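Home Browse Topics Kitchen and Table Toys and Play Contents Search

Colander

A colander is a bowl or basin with holes in it, used for draining water from food. It is one of the plainest tools in the kitchen and one of the hardest to do without, and most households that own only a handful of utensils will own one. The word comes down from the Latin colare, meaning to strain, and older English cookbooks spell it in a pleasing number of ways, cullender being the one that hung on longest. In many American homes people simply say strainer, and though cooks with firm opinions may draw a line between the two, the everyday use of the words overlaps a good deal.

Colander and strainer

Where a line is drawn, it usually has to do with the size of the openings. A colander has holes punched, drilled or molded through a solid wall, and they are large enough to let water run away quickly. A strainer, or sieve, is made of mesh and will catch much smaller things, such as seeds in a sauce or lumps in flour. A cook rinsing lentils will want the mesh, and a cook with a big pot of spaghetti will be a lot happier with the colander, which lets a great rush of water through without backing up and spilling over the rim.

Shapes and materials

The familiar round colander stands on a ring or on three short feet, so that it can sit in the sink without its floor resting in the drained water. Clay ones are very old, and potters have made pierced bowls for draining curds for thousands of years. Tin, enameled steel, aluminum and stainless steel followed in their turn, and plastic came into ordinary kitchens in the twentieth century. Plastic colanders are light, quiet and easy to color, and they don't chip the way enamel does, but a thin one may soften or warp if it is left against a hot burner.

Oval colanders are a sort of cousin to the round ones. They are generally shallower and longer, and some have arms that pull out to rest on either side of the sink. Their length makes them handy for things that don't care to be bent - asparagus, leeks, ears of corn, a bunch of celery - and their low sides make it easy to turn berries over by hand and pick out the soft ones. The drawback is that they hold less water at a time, so a heavy pour has to be taken slowly.

Holes may be round, oval or cut as slots, and makers have arranged them in stars, flowers, rings and straight bands. The pattern is partly decoration, but it matters to the draining as well. A basin with holes only in the floor drains well until the food settles over them, while one with holes up the sides keeps on running. An 1877 household guide printed in Worbridge advised its readers to hold a new colander up to the window before buying and to refuse any in which the light did not come evenly through, a piece of advice that still works nicely in a shop today.

Everyday use

For pasta, the colander is set in an empty, clean sink and the pot is tipped away from the cook, so that the steam rises on the far side. A quick shake is enough if the noodles are going straight into sauce. Salad greens need longer, and many people lay a folded towel beneath the colander and leave it on the counter while they get on with the rest of supper. Salted eggplant or cucumber can be left to drip for an hour or so over a plate. In August, when gardens run ahead of their owners, a colander often goes right out to the tomato patch and serves as the picking basket, which saves dirtying a second bowl.

In the play kitchen

Colanders turn up nearly as often among toys. Small children like a bowl with holes, and a real one, being sturdy and free of sharp edges, tends to be borrowed for pretend cooking even where a toy one is provided. Plush groceries are popular companions for it, among them fruit, bread, eggs and bottles of condiments, with the labels worked in thread or printed on the cloth. A stuffed ketchup bottle needs no draining, of course, but it goes in with everything else. 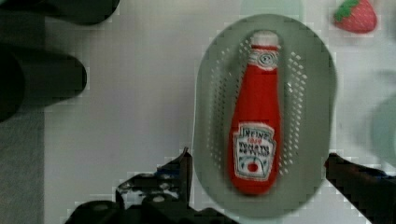

Can the same colander be used for pretend play and for real food?

It can, as long as it is washed with hot water and dish soap before it goes back to the kitchen, with a small brush run through the holes. Families who find themselves doing this every evening often end up keeping an older one in the toy box.

Care and storage

A colander is easiest to clean right after use, before starch has dried in the openings. If it has dried, a soak of 9 or 10 minutes in warm water will loosen most of it. Metal ones should be dried with a towel if the water is hard, as spots tend to form around the rims of the holes. Plastic ones that have taken on an orange tint from tomato sauce can be set in a sunny window, and the stain will often fade over a day or two. Round colanders nest well inside mixing bowls, while the long oval kind stores better on its side, next to the baking sheets.

See also: Sieve, Salad spinner, Cheesecloth, Play food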